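About us | Our story | Eat & drink

Akiletti is a neighbourhood restaurant with 19 seats, a very short menu and a kitchen you can see into from almost every table. We cook food from the northern coast and the southern one, by which we mean plenty of smoked fish, barley, sour cream and dill on the one hand, and tomatoes, olive oil, beans and lemons on the other. People sometimes look puzzled when we tell them that. Then they taste the smoked mackerel with white beans and the puzzled look goes away, which makes us very happy every single time!

How we began

We started as a supper club in a front room on Indidness, the long street that runs down from the church to the harbour. There were nine of us round the table on the first night, the oven door had to be held shut with a chair, and pudding came out a good hour after everyone had finished their coffee. It was chaos and we loved it. We did another one the next month, and another after that, and before long friends of friends were asking if they could come, and then people we had never met at all.

After three years of borrowing chairs we found the place we are in now, a former shoe repair shop at the lower end of the same street. It had a lovely big window, a floor that sloped towards the door and no kitchen whatsoever. We opened in April, in the rain, with a menu of five dishes and a queue that went past the bakery. The floor still slopes a bit. If you sit at the corner table and your fork rolls off, just give us a wave and we will bring you another one.

The name

We get asked this a lot. Akiletti is a family nickname, given to a grandfather who cooked on cargo boats and could make a decent supper out of an onion and a tin of anything. It doesn't mean anything in any language that we know of. You say it with the weight on the "let" – but we answer to every version, and we have heard some good ones on the phone.

What we cook

The menu changes every few weeks, depending on what comes in. We buy our fish from the harbour in the morning and write the board in the afternoon, so if you ring us at noon to ask what's on, the true answer is that we don't know yet. There will always be bread, baked here, dark and a little sweet, with a crust that needs proper chewing. There will always be a soup. And there will always be the barley with burnt leeks and hard cheese, which we took off the board once, for one week, and were told off about in the street.

Most dishes are made for sharing. Two people usually want four or five plates between them, and hungry people want six. We're glad to leave things out or swap them if there is something you can't eat, so do tell us when you book. A good half of the board is meat free as a matter of course, and we can nearly always make a vegan supper that is a real supper, with a beginning and a middle and a very good end (the poached pears, if they're in season).

We also smoke, pickle and salt a great deal ourselves. In late summer the back shelves fill up with jars of cucumbers, green tomatoes, plums and beetroot, and by the end of the season we have put up 300 of them. They see us through to spring. You can buy a jar to take home if you ask nicely, although the plums tend to disappear early and we have been known to hide a few for ourselves.

Skirkider

Skirkider is our bar, next door, through the low green door with the bell on it. It was a storeroom until we got tired of people waiting for their tables out on the pavement. Now you can wait with a glass of something and a plate of pickles, or forget the table altogether and stay there all evening, as quite a few of our regulars do.

The list is small and leans towards cider, light reds and the sort of cloudy beer that tastes of grapefruit. We make our own cordials too, rhubarb and blackcurrant and a rather fierce ginger one, and we are just as proud of those as we are of anything with alcohol in it. No bookings at Skirkider, just come in. Dogs are welcome and generally better behaved than we are.

Ye

Ye is the newest part of the family and the smallest: a lunch hatch on the harbour side, open when the weather is kind. It sells one soup, one sandwich and one cake a day. When they're gone, they're gone, and the shutter comes down. The fish sandwich is the one people plan their walks around – fried whiting, pickled cucumber, a lot of dill and a soft bun that just about holds it all together. Get extra napkins.

How we work

We are a small team and everyone does a bit of everything. The person who brings your soup may well have made it, and whoever takes your coat was quite possibly up to the elbows in beetroot at lunchtime. We close for two days every week and for a whole fortnight in winter, when we all go off and eat in other people's restaurants and come back full of ideas, a few of them even sensible.

Service is included in our prices. The money is shared equally between kitchen, bar and floor, and you don't need to add anything on top. If you had a lovely evening, tell us so, or tell a friend, or write it in the guest book by the door. We read every page of it, and the drawings by children are some of our favourite things in the building.

We take on one or two trainees each year, usually people who have never worked in a kitchen before but can't stop thinking about food. They spend time at the stove, at the bar and at the hatch, and they get one evening at the end when the whole board is theirs. Those evenings are a treat. The last one gave us a rye and caramel ice cream that has been on the menu ever since. If that sounds like you, drop in during the afternoon and say hello.

Coming to see us

Supper starts at six and the kitchen takes its last orders at half past nine. We keep a few seats back for people who simply turn up, so it is always worth trying the door, especially early on. Bigger groups can have the whole room by arrangement. We've done birthdays, a christening lunch, a very loud choir dinner and one wedding, where the couple asked for nothing but soup, bread and cake and danced on the sloping floor until midnight.

There is one step at the front and a level way in from the yard, so ring the bell there if you have wheels of any kind. Parking on Indidness is hard to come by in the evening, but it's a pleasant walk up from the harbour and you will have earned your pudding by the time you get to us.

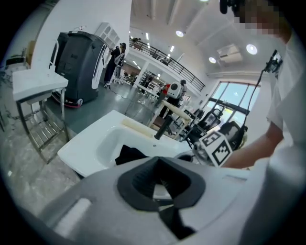 The white sink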